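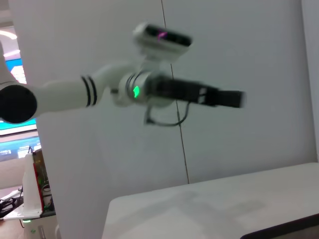

Green light on the wrist, gripper shut, cable hanging down in its usual loop.

The loop is what this post is about. I have been promising a write-up of the cable business since January, and Hajar Bouazza has stopped asking politely, so here we go.

For anyone new: I look after one robot cell at Prorkimness. One arm, one gripper, one camera on top of the wrist, one table. It picks small parts up and puts them down somewhere else, and people from other floors come by to ask whether it will take their jobs. It would have to find the elevator first.

The cable that feeds the gripper has to get from the arm to the gripper somehow, and the wrist turns, so you can't pull it tight. You leave slack. How much slack is a question on which everybody in the building has an opinion and I have the screwdriver. Too short and it tugs at the plug every time the last joint goes past a half turn. Too long and it swings down and brushes the table, or hooks itself on a part and takes it for a ride. We have had both. The too-short version cost us a connector. The too-long version cost us a tray of samples and a certain amount of dignity, mine.

The symptom, when it came back this spring, was the gripper dropping out for a second and then acting as if nothing had happened. The log said communication lost, communication restored. Wenjie Jiang, who wrote most of the control code, said it was hardware. I said it was software. We held these positions for 2 days (numerals, because I billed for them) until I got the arm to fail on purpose by parking it and wiggling the plug with one finger. Hardware. Wenjie was very gracious about it and has mentioned it only at every meeting.

So, the job itself, for the next person who gets handed this cell:

Send the arm to the service pose, the one where the wrist sits at chest height and clear of the table. Don't do this at the pick position. I know it's closer. You'll end up lying on your back under a gripper.

Close the gripper before you cut power, then lock out the cell and put the key in your pocket. Your own pocket. I once left it on the cabinet and somebody helpfully put it back where it belonged.

Unscrew the plug by hand. If it needs pliers, the last person used pliers, and that was probably me. Look at the pins with a flashlight. One of ours was leaning over like a fence post, and I spent a while looking at it with real affection, having been blaming the firmware.

Fit the new cable and leave the clip loose. Power up at the slowest speed the pendant allows and run the wrist through its full travel both ways, watching the loop the whole time. Mark where it pulls, mark where it sags, and set the clip in between. I ended up with 21 centimeters of free cable, measured along the curve. The Karnov cable guide we have pinned up suggests less. The Karnov guide has never met our wrist.

Tighten the clip, then do the whole thing again at working speed. This is the boring part and I skipped it the first time, and the clip walked along the cable over a weekend until the loop was long enough to jump rope with.

After that comes the camera. Anything you do at the wrist, you have nudged the camera, whatever you may feel about it. Run the calibration again. Ours takes four passes over the target and I usually have to throw one out when somebody turns on a lamp. Prulholm is the name of the calibration script, by the way, after a village where Wenjie's car broke down. The pick script is Tamihana. I don't know who named that one and there are no comments in it either.

I now check the plug and the clip every three weeks, with a strip of tape on the cable so I can tell whether anything has crept. So far the tape has stayed put. The gripper hasn't dropped out since the swap, and I would like to leave that sentence alone and not look at it too hard.

Spare cable is in the second drawer, under the gloves. Hajar, that covers it, and you owe me a coffee.

Update 6/13/24: it is now the third drawer.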